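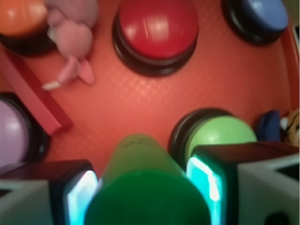 Pasarus Launches Practice Board Kit for Teaching Robot Arms Everyday Handling Tasks

SKEVPORT, 21/04/2023 — Pasarus, a supplier of training equipment for robotics laboratories and technical colleges, today announced the general release of the Pasarus Practice Board Kit, a tabletop set designed for teams that teach robot arms to find, grasp, press and place ordinary objects. The kit may be ordered from today, with first deliveries to customers who reserved units during the February preview period.

The kit is built around a textured, orange-red board fitted with large dome-shaped push buttons in clearly different colors, each seated in a black ring base. It is intended for use with a wrist-mounted camera and a two-finger gripper, and may be combined with loose objects such as soft toys and cylinders. Users may arrange these objects freely on and around the buttons, so that the arm must work among partly covered targets and shiny surfaces as well as clear ones.

“Our customers told us that their test tables were too tidy,” said Milagros Rivas, Director of Products at Pasarus. “An arm that performs well with a single block on a bare surface may fail as soon as a soft toy is lying across the thing it has been asked to press. We wanted a product that lets a laboratory introduce that kind of disorder in a controlled way, and return to the same arrangement the following morning.”

Each kit is supplied with a printed task guide containing 46 exercises in seven groups. The early exercises cover single actions, including pressing a named color and holding an upright cylinder without tipping it. Later groups join these actions together. In one exercise, the arm must carry a cylinder between two buttons without touching either cap. In another, it must move a plush item away from a button, set it down outside the rim and press the button that has been cleared. Instructors may change the order of the exercises or write their own using the blank sheets at the back of the guide.

The kit was developed over 13 months at the company's Skevport workshop. During that time, early versions were placed with Echeverría, a technical training center that offers evening and full-time courses in automation. Students and staff at the center completed 247 recorded practice sessions, and their comments led to several changes in the final design. The texture of the board was made finer, the guide was rewritten in shorter steps, and the button caps were given a higher dome so that a gripper approaching at an angle could still make contact.

“Beginners need to see quickly whether the arm has done what they intended,” said Inmaculada Casado, Head of Automation Studies at Echeverría. “With colored buttons there is very little to argue over. The students choose a target, the arm goes to it or it does not, and they can talk about the reason. We have also found the soft items useful, because they change shape each time they are picked up and the students cannot rely on a fixed grip.”

Ms. Casado added that the center would keep the kit in its first-year program and planned to use it for short courses offered to local employers — the first of these is expected to open for enrollment later this year.

The Practice Board Kit does not include a robot arm, gripper or camera. The buttons may be connected to a computer through the supplied Soltex interface box, which records the time and color of each press in a plain text file. The board may also be used without the box where a visual check is enough. Pasarus recommends that the board be fixed to the table with the supplied clamps before any powered arm is used, and that the safety instructions of the arm's manufacturer be followed at all times.

Replacement caps, rings and plush items will be sold separately. Customers who took part in the preview period may exchange their early boards for the release version without charge, provided that the request is received within seven weeks of this announcement. Colleges and public laboratories may apply for the company's education rate, and loan units are available to teaching staff who wish to assess the kit before purchase.

Pasarus will hold demonstrations at its Skevport showroom by appointment. Requests for a demonstration, a loan unit or a copy of the task guide should be addressed to the Pasarus education desk.

About Pasarus

Pasarus designs and supplies practice equipment for people who work with robot arms. Its products are used in workshops, classrooms and research laboratories. The company is based in Skevport, where it also operates a repair and spare parts service.

Press contact: Communications Office, Pasarus, Skevport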